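Render crack panels, notebook, March
Bench 6, entry by K. Quansah

Carrying on from the February pages. Aim is still to decide which fiberglass mesh goes into the base coat on the Grendent job, where the substrate changes from brick to aerated block along the stair wall. Two candidates: Lerex (lighter, open weave) and Sosico (heavier, tighter weave, stiffer coating). Plain panel with no mesh as control.

Panel prep

Boards cut and joined with a straight butt joint, brick slip on one side and block on the other. Joint left unfilled on purpose. Base coat is the Vashisht polymer render from the opened pallet, mixed at the bag ratio, drill paddle, rest, remix. First batch went stiff before the third panel was coated and was thrown out. Second batch fine.

Mesh pressed into the wet coat with the flat trowel, center outward, then skimmed over until the weave no longer showed. Lerex wets through quickly and stays where it is put. Sosico springs back at the cut ends and needed a second pass along both edges. Anyone repeating this should unroll it the night before and weight it flat.

Lap at the joint: 200 mm for all meshed panels. The old sheet says 100 and should be corrected. 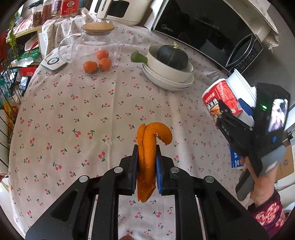
Curing

Panels stood on edge in the rack, back room, door shut. Heater off overnight. Surface could be marked with a thumbnail at first check, not at second. Control panel already showed a hairline over the joint before any load went on, full height, too fine for the feeler gauge. Logged as shrinkage and kept in the set.

Alkali soak

Mesh coupons went into the soak solution with the same batch of render, lids on. Pulled and rinsed after 17 days. Lerex coupons lost their coating at the cut ends and the strands could be teased apart by hand. Sosico coupons kept their shape, slight yellowing. Tensile pulls to follow once the grips are back from repair; the old grips were crushing the strands at the jaw and every break was at the clamp, so the February tensile numbers should not be used for anything.
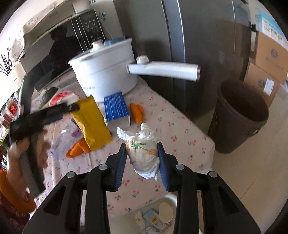
Movement test

Joint opened in steps on the screw rig, dial gauge on the back face, hold at each step and inspect with the side lamp. Control went straight to a single open crack on the joint line. Lerex panels gave several fine cracks either side of the joint, then one of them took over and opened. Sosico panels stayed with fine cracks for the whole run. On panel 41 the mesh had been laid too deep, nearly against the board, and it behaved much like the control until late in the run. Depth matters more than I had allowed for. Target should be the outer third of the coat, and we need a way to check it other than cutting the panel up.

Corners

Not tested. Diagonal patches at the window heads are on the drawing but no panel has an opening in it. Ask the site if they are folding one strip or using separate pieces.

To do

Recut Lerex coupons with sealed ends and repeat the soak.
Tensile pulls, both meshes, new grips.
Two more Sosico panels at controlled depth, using spacer pins.
Re-zero the dial gauge, it reads high after the lamp has been near it.
Order render from one batch only. Current pallet has two batch codes mixed on it.

Provisional choice is Sosico for the stair wall, Lerex acceptable on the plain brick runs if the soak repeat comes out better. Not to be passed to site until the pulls are done. KQ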